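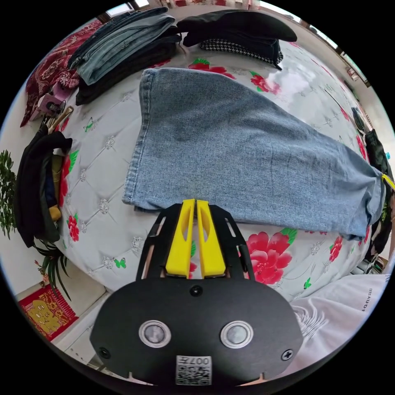 Report on the visit to the Mendgate collection program

In November a delegation from the Vusbridge Institute for Applied Textiles visited the Mendgate program, which gathers demonstrations of household clothing care for use in training robots. The visit was arranged at the invitation of Declercq, the company that manages the program, and was hosted by Stijn Verbruggen, head of field collection. The purpose was to learn how examples are recorded and checked, and to consider whether the Institute's own work on garment handling could make use of them.

The delegation was received at the Declercq office at 9:30 a.m. Mr. Verbruggen opened with a short account of the program. Collection takes place in private homes, with the agreement of the residents, and each household is enrolled for a fixed period. At the time of the visit 61 households were enrolled. Participants work with a hand-held gripper that carries its own camera, so that the view recorded is the view a robot would have from its wrist. No robot is present during recording.

The current task list covers folding, stacking and sorting. Jeans receive particular attention. Denim is heavy, holds its creases, and tends to drag whatever lies under it, and the early models trained by Declercq did poorly with it. Participants are therefore asked to lay the jeans out on a bed, bring one leg over the other, fold from the hem toward the waist and place the result on a stack. They are told not to clear the bed beforehand. A patterned mattress cover, other clothes close by and daylight from a window are all considered useful, as a model trained only on plain surfaces does not carry over well to a real bedroom.

The target for each garment type is 200 accepted demonstrations. For jeans, 106 had been accepted when the delegation visited. Mr. Verbruggen attributed the slow progress to the rejection rules, which he described in some detail. A demonstration is set aside if the fingers leave the camera's view, if the free hand does work meant for the gripper, or if the participant stops for a long interval in the middle of a fold. A dropped garment is not a cause for rejection, provided that it is picked up again with the gripper. The delegation asked whether such recoveries were labeled separately. They are, under a scheme introduced earlier in the year.

The second part of the morning was spent in the review room, where recordings are examined by 2 reviewers working independently. Members of the delegation were invited to score a short set of folds and to compare their results with those of the staff. Agreement was good on complete folds and noticeably weaker on the question of when a fold begins. One member suggested marking the start at first contact with the fabric. The staff currently mark it at the closing of the fingers, and undertook to look at the matter again.

After lunch there was a demonstration of Uketti, the software used to store and search the recordings. Searches may be made by garment, by type of surface and by lighting. Color is not yet included, and the delegation noted that this would be of value for dark clothing lying on dark clothing, where the edges of a garment are hard to find.

Points for follow-up:

Declercq will supply the written instructions given to participants.
The Institute will provide its fabric weight tables for denim and heavy cotton.
Access to a sample of the jeans recordings will be discussed once the household consent terms have been reviewed.

The delegation thanks Mr. Verbruggen and his colleagues for their time and for their full answers to a long list of questions.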